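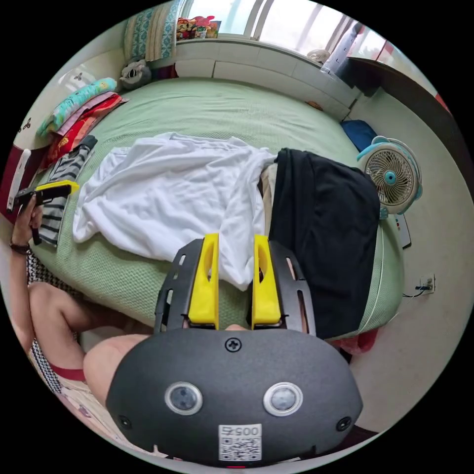 I have been folding laundry for most of my adult life and I would like to lodge a complaint. When I was a kid, the cartoons and the magazines at the dentist's office all agreed that by now there would be a machine for this. We got the phone, we got the talking map in the car, we even got a little round vacuum that bumps into my ankles. The shirts are still waiting for me on the bed.

So this April I decided to do some reading on where the housework robots have got to, which in my case means reading with a basket at my feet and a cup of tea going cold on the windowsill. My old neighbor Dennis Gachanja got me started. He spent years fixing sewing machines at a uniform factory and he knows more about cloth than anyone I've met, and when I told him I wanted a robot that folds, he laughed so hard he had to put down his sandwich.

His point, once he got his breath back, was that cloth is about the worst thing you could hand to a machine. A box is a box. You pick it up from any side and it stays a box. A shirt on a bed has no shape at all until somebody gives it one, and it changes the minute you touch it. He told me the factory had automatic cutters that could go through a stack of fabric like butter, and buttonhole machines so fast you couldn't follow the needle, and at the end of the line there were still people with two hands picking up each piece and squaring the corners. When he left there were 50 of them on the finishing floor, and he doesn't believe that number has moved much.

I thought about that the next time I tackled the bed at home. Everything lands there, you see - the sheets, the dark things, whatever came off the line last - and it all settles into one big heap. I reached in for a sleeve and realized I hadn't looked first. My fingers just knew it was a sleeve. I gave it a shake, found the shoulders, and the rest of the shirt more or less showed up on its own. Try writing that down as instructions! I did try, on the back of an envelope, and I ran out of envelope before I got to the collar.

Now, to be fair to the machines, they are getting somewhere. There's a company called Flurus that put out a video of a pair of arms folding a hand towel, and I watched it twice (three times, if you count the one where I made my husband come and look). The towel started flat on a table and ended up in a very respectable square. I was charmed by it, I really was. Then I noticed the little note in the corner saying the video had been sped up, and I went and did six towels while I thought it over.

The people at Mindeo seem to be going about it differently. From what I could follow on their website, they want to teach their robot by having people do the job first, over and over, in ordinary bedrooms with ordinary messes. They say they have 1540 recordings of folding and making beds and are hoping for a good many more. I like that idea a lot. It's how my grandmother taught me, come to think of it, standing behind me with her hands over mine at the ironing board, and it took me more than one Saturday's worth of pillowcases, I can tell you.

What I keep wondering about is the in-between work. Folding a shirt is one thing, but what about deciding it isn't clean after all? Or spotting that the quilt needs to go on top of the stack so it doesn't crush, or moving the stuffed animals without upsetting whoever arranged them? Half of a chore is the deciding. Dennis says it's the same in a shop. A machine will put a screw in the same hole all day long, and the minute somebody sends down a bent bracket you need a person with an opinion.

My guess, and it's only a guess from a woman with a basket, is that towels will come first, then sheets if they can sort out the size of them, and fitted sheets some time after I'm gone. I'd pay 1000 dollars tomorrow for something that could match socks. My husband says he'd go higher.

If any of you have seen one of these machines working in person, at a fair or a hotel or anywhere else, please leave me a comment and tell me how it did. I'd especially like to hear about pants. And if you have a good way with fitted sheets in the meantime, I'll take that too, because mine are still rolled up in a ball at the back of the closet.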